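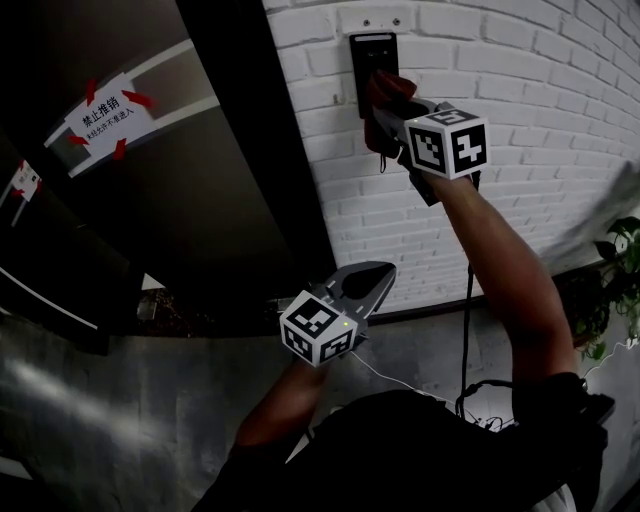 1/ ok so trying out the Zernanden handheld gripper kit. two grippers, a marker cube on each, cables. you wear it and do the job yourself, the recording goes off to teach a robot arm. quick thread, typing between takes

2/ price first bc everyone asks – 433 a month for the pair, 1108 if you want support and someone who picks up the phone. we're on the cheap one. Nour Boutros is on the other and says she'd pay it again

3/ setup took 19 minutes. most of that was cables. manual is fine, skip the chapter on straps, it's wrong for the left hand 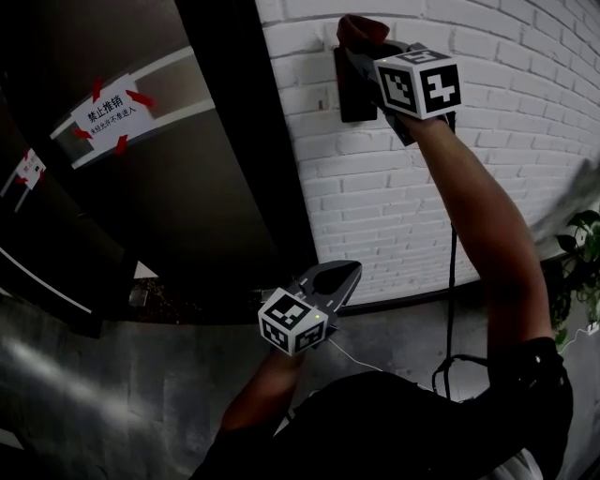

4/ biggest gripe so far: weight up high. waist height, all day no problem. arm over your head at a wall box, shoulder complains way before the battery does

5/ fingertip pads are good. grippy, wide enough for flat stuff. would not trust them on a tiny button tho

6/ cables. ugh. want a wireless version. Tongate has one supposedly, haven't had my hands on it, so no opinion

7/ green light on the cube is nice, you can check it without putting anyhting down. small thing, big yes from me

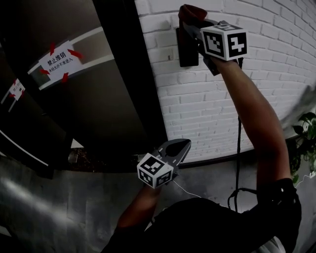 *1 min read*

8/ Tzu-hsuan Mok asked how many takes before its useful. Zernanden's sales guy told us 1000 for one task. we're nowhere near, ask me in March

9/ would I rent again – yes for low work, benches, doors, shelves. for high walls I'd want a lighter right hand or a lot more breaks

10/ Clodstead office has the spare set if anyone wants a go. bring your own elbow strap, theres only one adn it's mine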